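Print this article | E-mail this article

Teaching a kitchen arm to wait: a talk with the planning lead at Ilberg

Sep 21, 2020

The office of Ilberg in Fellthorpe has no kitchen of its own, only a kettle on a shelf. The kitchens are all on the servers. The engineer who leads the planning work there asked me not to print a name, "because six people wrote this code and I only talk the most."

The group makes Moya, a software layer that decides what a robot arm should do next in a household task, and how it should move to do it. Before Moya the engineer worked on warehouse software, where, in those words, "a box is a box, and it stays where the database says." In a kitchen this is seldom true.

I asked what is difficult about a sink. The answer came quickly. "The walls of it. On a counter the arm can come from almost any side. In a basin the hand must go down between the walls, and the faucet stands in the way of the wrist. The old planner found a path to the object and was very proud, and then it had no path out."

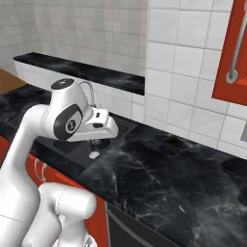
The simulated arm above the sink, with a small white object on the basin floor.

The present version plans the way out first. If there is no safe exit, the grasp is thrown away and the next one is tried, up to a limit of 100. I wanted to know what happens after the limit. "Then it stops and says so. We had long discussions about this. Some customers prefer that the arm always does something. I prefer an arm that waits."

Perception is a separate program, called Zallov, and the two parts did not always agree. Zallov reads the camera on the hand and gives the planner a list of shapes, each with a degree of trust. For many months the planner ignored this second value. "It was our mistake, and a simple one. Zallov was telling us it was not sure, and we did not listen."
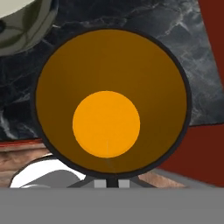

Close to the hand, the engineer continued, an object can fill most of the view, and the program loses the edges it needs to judge distance. The group now keeps the last good estimate from farther away and corrects it slowly while the hand approaches. It costs a little time. The test set has 1,295 saved starting positions, and every change to the code must run through all of them overnight before it is accepted.

Is a rendered kitchen good enough to learn from? Here the engineer was more careful. "For planning, yes, mostly. For perception, I would say it is a beginning. The light is too kind." A trial on a real arm is set for December, with only 3 tasks, and the sink is one of them. The engineer expects to change the contact settings first – how hard the fingers may press, and when they should give up.

At the end I asked if Moya would be used in homes soon. The engineer looked at the screen, where a new run had started, and said that the date belonged to the sales people. "Ask me about the drawers instead. The drawers are still bad."

Print this article | E-mail this article

Related items
Why Fellthorpe keeps its small software firms
Saved positions, replayed: how to test a planner overnight
Zallov and the problem of shiny surfaces
Interview: writing safety limits for a moving arm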